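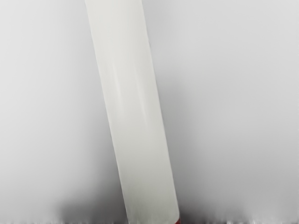 I promised a few of you back in July that I'd write up the shadow experiment once the numbers settled down, and they finally have, so pour yourself something and bear with me!

The question was a small one. When we train a policy entirely in simulation, how much is it leaning on the soft shadow that gathers around the finger as it nears a surface? I'd always assumed very little (we feed it joint positions too, after all), and Consuelo Villca had always assumed quite a lot. We'd been having this friendly argument over lunch for months, and it seemed kinder to everyone else at the table to go and find out.

So we took our usual pick-up task in Hirik, which is our simulator, and rendered the same 1508 training episodes twice. One set kept the contact shadows. The other had them switched off, with everything else left alone: same paths, same pale grey surfaces, same lighting from overhead. Then we trained 13 policies on each set, changing only the random seed, and gave every one of them 600 test attempts with shadows on.

Well, Consuelo was right, and I owe her a very nice lunch. The policies that grew up with shadows picked up the object far more reliably, and the gap was widest when the camera was so close that the finger took up most of the view and there was hardly anything else to judge depth by. The shadowless ones tended to close too early, hovering a little above where they needed to be. I watched a whole afternoon of these replays and began to feel quite sorry for them.

What surprised us both was how little it took to fix. Mixing a small share of shadowed episodes into the plain set brought most of the performance back, and making the shadows randomly softer or darker helped a bit more. Sharper shadows made no difference we could measure, which pleased me, as they're slow to render and I'm impatient.

I should say that all of this is still inside the simulator. We haven't run any of these policies on the real arm yet, and a real room has windows and people walking past the lamp. That's the next job, along with a second task, Usuga, where the objects are stacked and the shadows overlap in messier ways. Consuelo has already made her prediction for that one and written it on the whiteboard. I'm holding off on mine until I've seen the first few runs.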